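자주 묻는 질문
홈 > 이용 안내 > 자주 묻는 질문
주문 배송 그릇 관리 식탁 천 커트러리 교환과 반품 문의

Byun 테이블웨어 이용 안내

안녕하세요. Byun은 식탁에 놓는 그릇과 천과 커트러리를 파는 작은 가게입니다. 이 페이지는 제가 직접 한국어로 씁니다. 한국어는 저의 모국어가 아니어서 가끔 표현이 조금 딱딱할 수 있습니다. 뜻이 분명하지 않은 문장을 발견하시면 알려 주십시오. 고치겠습니다. 손님들께서 메일로 자주 물어보시는 것을 모았고, 새로운 질문이 오면 추가합니다.

주문과 배송

회원 가입을 하지 않아도 주문할 수 있습니까?
네, 할 수 있습니다. 주문할 때 이메일 주소와 전화번호를 적으시면 됩니다. 다만 비회원 주문은 나중에 주문 번호로만 찾을 수 있으니 번호가 적힌 메일을 지우지 마십시오. 메일이 도착하지 않으면 스팸함을 먼저 확인해 주십시오.

배송은 며칠 걸립니까?
재고가 있는 물건은 결제 후 3일 안에 보냅니다. 그다음은 택배 회사의 일정에 따릅니다. 제주와 섬 지역은 더 걸립니다. Wudetier 시리즈의 큰 접시는 포장에 시간이 필요해서 하루 늦게 나갈 때가 있습니다. 늦어지면 문자로 먼저 말씀드립니다.

접시는 어떻게 포장합니까?
접시 한 장을 종이로 두 번 싸고, 접시와 접시 사이에 골판지를 넣습니다. 상자 안의 빈 곳은 구긴 종이로 채웁니다. 비닐 완충재는 쓰지 않습니다. 받으신 후에 접시를 상자에서 꺼낼 때는 위로 뽑지 마시고 종이를 먼저 열어 주십시오. 모서리가 있는 접시는 서로 닿으면 그 부분부터 상합니다.

선물 포장이 됩니까?
됩니다. 주문서의 메모 칸에 "선물"이라고 적어 주십시오. 포장은 갈색 종이와 면 끈으로 합니다. 색은 고를 수 없습니다. 가격이 적힌 종이는 상자에 넣지 않습니다. 짧은 카드도 가능하지만 제 손글씨가 예쁘지 않으므로 카드는 인쇄해서 넣습니다. 카드에 들어가는 글은 70자까지입니다.

매장에서 직접 볼 수 있습니까?
지금은 매장이 없습니다. 창고에 오셔서 받아 가시는 것은 가능합니다. 오전 11시부터 오후 4시 사이이고, 미리 메일로 약속을 해 주십시오. 창고에는 모든 물건이 포장된 상태로 있어서 비교해 보시기는 어렵습니다.

그릇 관리

새 접시를 받으면 무엇을 먼저 해야 합니까?
미지근한 물과 중성 세제로 한 번 씻어 주십시오. 종이 먼지가 묻어 있을 수 있습니다. 끓는 물에 넣어서 소독하실 필요는 없습니다. 바닥의 굽 부분을 손가락으로 만져 보시고 거친 곳이 있으면 고운 사포로 가볍게 문질러 주십시오. 거친 정도가 심하면 사진을 보내 주십시오. 교환해 드립니다.

식기세척기에 넣어도 됩니까?
Wudetier 접시는 넣어도 됩니다. 다만 테두리에 색이 있는 접시는 고온 코스를 피하고 보통 코스로 돌려 주십시오. 접시끼리 붙지 않게 한 칸씩 띄우는 것이 좋습니다. 손으로 그린 무늬의 작은 종지는 손으로 씻어 주십시오. 상품 설명의 마지막 줄에 세척 방법이 적혀 있습니다.

전자레인지와 오븐은 어떻습니까?
전자레인지에서 음식을 데우는 것은 괜찮습니다. 오븐은 안 됩니다. 냉동실에서 꺼낸 접시를 바로 전자레인지에 넣는 것도 하지 마십시오. 금이 갈 수 있습니다. 이것은 제가 저의 집 접시로 이미 경험했습니다.

밝은 색 접시에 노란 자국이 남았습니다.
카레, 김치 국물, 홍차가 가장 많은 원인입니다. 먼저 베이킹 소다를 물에 개어서 자국 위에 바르고 15분 기다리십시오. 그다음 부드러운 스펀지로 원을 그리듯이 닦습니다. 그래도 남으면 산소계 표백제를 따뜻한 물에 풀어서 담가 두십시오. 염소계 표백제와 철 수세미는 쓰지 마십시오. 유약의 윤이 없어지고, 윤이 없어진 곳에는 색이 더 빨리 듭니다.

금속 긁힌 자국처럼 회색 선이 생겼습니다. 깨진 것입니까?
대부분은 깨진 것이 아니고 나이프나 포크의 금속이 접시 위에 조금 묻은 것입니다. 손톱으로 만졌을 때 걸리지 않으면 묻은 것입니다. 스테인리스용 크림 세제를 천에 조금 묻혀서 살살 문지르면 없어집니다. 손톱이 걸리면 유약에 흠이 생긴 것이고, 이 경우에는 되돌릴 수 없습니다.

테두리의 색 두께가 접시마다 조금 다릅니다.
테두리는 사람이 붓으로 칠합니다. 그래서 두꺼운 곳과 얇은 곳이 있고, 모서리에는 색이 조금 모이기도 합니다. 같은 접시 안에서도 한쪽 변은 진하고 다른 쪽 변은 연할 수 있습니다. 이것은 불량으로 보지 않습니다. 하지만 테두리가 끊어져서 바탕이 보이는 것은 불량입니다. 구별이 어려우시면 밝은 곳에서 사진을 찍어 보내 주십시오.

접시를 겹쳐서 보관해도 됩니까?
같은 크기끼리는 여섯 장까지 겹쳐도 됩니다. 사이에 키친타월이나 얇은 천을 한 장씩 넣으면 더 좋습니다. 네모난 접시 위에 둥근 접시를 올리는 것은 권하지 않습니다. 무게가 가운데로만 가고, 꺼낼 때 흔들립니다.

이가 빠진 접시를 고쳐 주십니까?
죄송하지만 수리는 하지 않습니다. 이가 빠진 접시는 음식용으로 쓰지 마시고 화분 받침으로 쓰시는 분들이 많습니다. 저도 창가에 두 장 있습니다. 버리실 때에는 신문지로 싸고 겉에 "깨진 그릇"이라고 써 주십시오. 버리는 방법은 지역마다 다르니 사시는 곳의 안내를 보십시오.

식탁 천

Truvus 천은 무엇으로 만듭니까?
면 100%입니다. 처음에는 조금 뻣뻣하고, 세 번쯤 세탁하면 부드러워집니다. 처음 세탁에서 길이가 조금 줄어듭니다. 그래서 상품 페이지의 크기는 세탁 전의 크기와 세탁 후의 크기를 함께 적었습니다. 식탁에 딱 맞게 쓰고 싶으신 분은 세탁 후의 크기를 보고 고르십시오.

세탁은 어떻게 합니까?
찬물이나 미지근한 물에서, 비슷한 색끼리 세탁해 주십시오. 진한 색 줄이 있는 천은 처음 두 번은 따로 세탁하시는 것이 안전합니다. 섬유 유연제는 넣지 않는 편이 좋습니다. 유연제를 쓰면 물을 잘 빨아들이지 못합니다. 건조기는 낮은 온도로 쓰실 수 있지만 주름이 많이 생깁니다.

다림질이 꼭 필요합니까?
필요하지 않습니다. 탈수가 끝나면 바로 꺼내서 두 손으로 모서리를 잡고 세게 턴 다음, 줄무늬가 곧게 되도록 손으로 당겨서 널어 주십시오. 손님이 오시는 날에만 다리는 분들이 많습니다. 다리실 때는 천이 조금 축축할 때가 쉽습니다.

천에 기름이 묻었습니다.
문지르지 마시고 먼저 키친타월로 눌러서 기름을 빼십시오. 그다음 주방 세제를 한 방울 떨어뜨리고 손가락으로 두드립니다. 시간이 조금 지난 후에 보통처럼 세탁하십시오. 건조기에 넣기 전에 자국이 없어졌는지 꼭 보십시오. 열을 받은 기름 자국은 빼기가 매우 어렵습니다.

그릇을 닦는 천으로 써도 됩니까?
작은 크기는 그렇게 쓰셔도 됩니다. 저는 식탁에서 쓰다가 얼룩이 빠지지 않게 된 천을 부엌으로 옮깁니다. 다만 식탁에 까는 천과 그릇을 닦는 천은 같은 날 섞어서 쓰지 마십시오.

커트러리

커트러리에 물 얼룩이 생깁니다.
수돗물의 성분이 마르면서 남는 것입니다. 씻은 후에 바로 마른 천으로 닦으면 생기지 않습니다. 이미 생긴 얼룩은 식초를 물에 조금 섞어서 천에 묻혀 닦고, 깨끗한 물로 헹구십시오. 식초 물에 오래 담가 두지는 마십시오.

Pradar 커트러리는 한 개씩 살 수 있습니까?
네, 포크와 숟가락과 나이프 모두 한 개씩 살 수 있습니다. 세트로 사시면 천 주머니가 같이 갑니다. 주머니만 따로 팔지는 않습니다. 젓가락은 아직 없습니다. 젓가락에 대해서 많이 물어보시는데, 마음에 드는 무게를 찾지 못했습니다.

나이프가 잘 들지 않습니다.
식탁용 나이프여서 고기를 썰 정도로 날카롭지 않습니다. 두꺼운 고기에는 스테이크 나이프를 쓰시는 것이 좋습니다. 집에 있는 칼갈이로 갈지 마십시오. 날의 모양이 상합니다.

색과 조합

어떤 접시와 어떤 천이 잘 어울립니까?

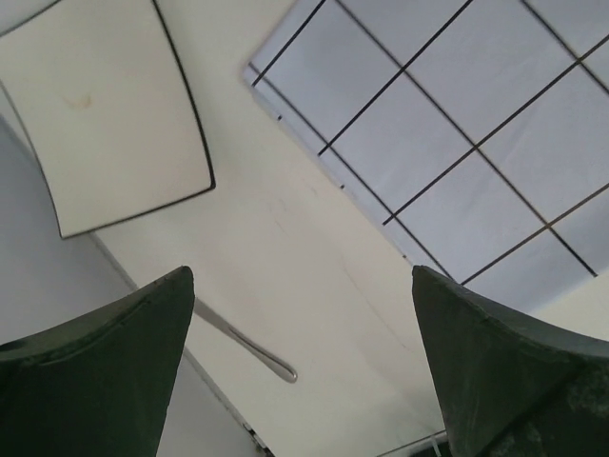
식탁의 색을 먼저 보시라고 말씀드립니다. 식탁은 집에서 가장 바꾸기 어려운 것이고, 접시와 천은 나중에 바꿀 수 있습니다. 크림색 식탁에 크림색 접시를 놓으면 서로 섞여 보일까 걱정하시는 분이 계십니다. 그런 때는 검은 테두리가 있는 접시가 도움이 됩니다. 바탕색이 비슷해도 검은 선이 접시의 모양을 분명하게 보여 줍니다. 천은 식탁보다 차가운 색, 푸른 기운이 있는 흰색에 어두운 격자무늬가 있는 것을 옆에 두면 노란 기운의 크림색과 구별이 됩니다. 은색 금속 커트러리는 이 색들과 같이 놓아도 무겁지 않습니다. 저는 무늬가 있는 것을 한 가지만 정하고 다른 것은 조용하게 두는 방법을 좋아합니다만, 이것은 취향의 문제입니다.

식탁이 진한 나무색입니다. 그래도 크림색 접시가 괜찮습니까?
괜찮습니다. 오히려 테두리가 없는 것도 잘 보입니다. 진한 식탁에서는 검은 테두리가 식탁의 색과 섞일 수 있으니, 천을 한 장 깔고 그 위에 접시를 놓으시면 좋습니다. 천의 크기는 접시보다 사방으로 손가락 세 개 정도 넓은 것이 제 눈에는 편합니다.

격자무늬 천을 비스듬하게 놓아도 이상하지 않습니까?
이상하지 않습니다. 좁은 식탁에서는 똑바로 놓는 쪽이 자리를 덜 차지합니다. 넓은 식탁에서는 자유롭게 하십시오. 무늬의 방향을 식탁의 변과 맞추려고 애쓰시는 분도 계시는데, 손으로 짠 천은 줄이 완전히 곧지 않아서 끝까지 맞추기가 어렵습니다.

화면에서 본 색과 받은 색이 다릅니다.
크림색이 제일 어렵습니다. 전구색 조명 아래에서는 노랗게 보이고, 흐린 날 창가에서는 거의 흰색으로 보입니다. 이미 가지고 계신 그릇과 색을 맞추고 싶으시면 낮에 창가에서 비교해 주십시오. 색이 걱정되시면 주문 전에 메일을 주십시오. 자연광에서 찍은 사진을 더 보내 드립니다. 그렇지만 화면마다 차이가 있는 것은 제가 해결할 수 없습니다.

네모난 접시는 쓰기 불편하지 않습니까?
변이 부드럽게 휘어진 네모 접시는 둥근 접시와 쓰는 느낌이 비슷합니다. 빵이나 김밥처럼 길게 놓는 음식에는 네모가 편합니다. 국물이 많은 음식을 담고 들고 다닐 때는 모서리 쪽으로 흐르기 쉬우니 둥근 것을 쓰십시오. 주문하시기 전에 찬장의 깊이를 재 보십시오. 네모 접시는 대각선이 길어서 돌려 넣을 수 없는 찬장이 있습니다.

교환과 반품

배송 중에 깨졌습니다.
먼저 다치지 않게 조심하십시오. 조각을 버리기 전에 상자의 바깥과 안, 깨진 물건의 사진을 찍어서 메일로 보내 주십시오. 같은 물건이 있으면 다시 보내고, 없으면 환불합니다. 깨진 조각은 돌려보내지 않으셔도 됩니다.

마음이 바뀌었습니다. 반품할 수 있습니까?
받으신 날부터 7일 안에 연락을 주시면 됩니다. 쓰지 않고 씻지 않은 상태여야 합니다. 보내는 택배비는 손님이 부담하십니다. 받으신 상자와 종이를 그대로 쓰시면 안전합니다. 테이프로 접시를 직접 감지 마십시오. 접착제가 남습니다.

세트 중에서 하나만 교환할 수 있습니까?
불량이면 하나만 교환합니다. 색이나 크기를 바꾸고 싶으신 경우에는 세트 전체를 보내 주셔야 합니다. 이 부분은 불편하시다는 의견을 여러 번 받았습니다. 방법을 생각하고 있습니다.

품절된 물건은 언제 다시 들어옵니까?
상품 페이지의 "입고 알림"을 누르시고 메일 주소를 적어 주십시오. Wudetier의 작은 네모 접시는 7월에 다시 들어올 예정입니다. Truvus의 격자 천은 실의 색이 매번 조금씩 다르기 때문에, 여러 장을 같은 색으로 쓰고 싶으시면 한 번에 주문하시는 것이 좋습니다.

문의

답장은 언제 받을 수 있습니까?
메일은 오전에 한 번, 오후 4시 이후에 한 번 읽습니다. 전화는 받지 않습니다. 전화로는 제가 말씀을 잘못 이해할 때가 있어서, 글로 적어 주시면 더 정확하게 도와드릴 수 있습니다. 주문 번호와 물건 이름을 함께 적어 주십시오.

관련 페이지
배송 조회
Wudetier 접시 크기 표
Truvus 천 세탁 표시 읽는 방법
Pradar 커트러리 낱개 주문
맨 위로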